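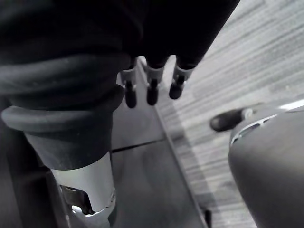
2023-05-22

I have now read the Limero preview package twice and I still don't know what anybody over there thinks a rebuilt serve-receive line looks like. Four articles, all of them telling me this is the year. It was also the year last year, if you remember, and we finished ninth in a league of twelve.

The case for optimism goes like this. Limero brought in a new outside hitter from Griko, kept both middles, and won all 3 of the spring scrimmages. Fine. I went to two of those scrimmages. Griko rested half its starters in the first one, and Vuorinen was running a setter who had joined the club that week. You can win those matches without passing well, and we didn't pass well. The second ball was being chased to the ten-foot line all night.

Nobody in the preview package mentions passing until the third article, and then it gets one sentence. The new hitter gets a whole page. She hits hard, I'll give her that. She also hit long on most of the out-of-system sets I saw, and out-of-system sets are what this team produces.
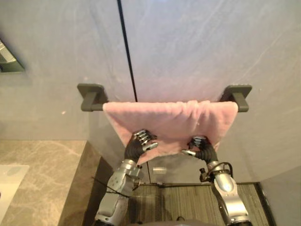
Then there's the attendance talk. The club says it wants to average 3000 a match when the season opens in July. The best crowd last year was 2948, for the Evar match, and that was a free T-shirt night with the Evar buses parked down both sides of the street. Take away the visiting fans and I doubt we fill the lower bowl. A target higher than your best night of the year isn't a plan. I'd like to hear what they're doing about parking, or the one open concession stand, or the match clock that went dark in the fourth set against Vuorinen and stayed dark.

Season tickets went up 40 dollars, by the way. The letter called it an investment in the fan experience. I paid it, same as I always do, so go ahead and laugh.

What would change my mind? Put the libero back in the middle of the court, for a start. Moving her to the left last season was supposed to protect the weaker passers, and all it did was give every server in the league a nice big seam to aim at. Evar aimed at it for five sets. Griko found it in one.

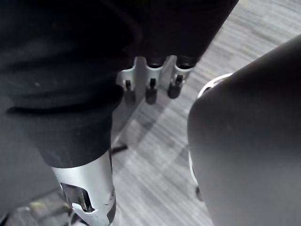 I'd also want to see the bench used before we're down six points. Last season we'd burn both timeouts, drop the set, and only then send in the serving specialist, who happened to have the best ace rate on the roster. If the coaching staff has a reason for that, I haven't heard it in any postgame interview, and I listen to all of them.

The opener is at home against Vuorinen, who will have a setter who knows the offense by then. I'm picking Vuorinen in four. If I'm wrong I'll say so here, which I did after the Griko upset two years ago, even if some of you claim to have missed that post.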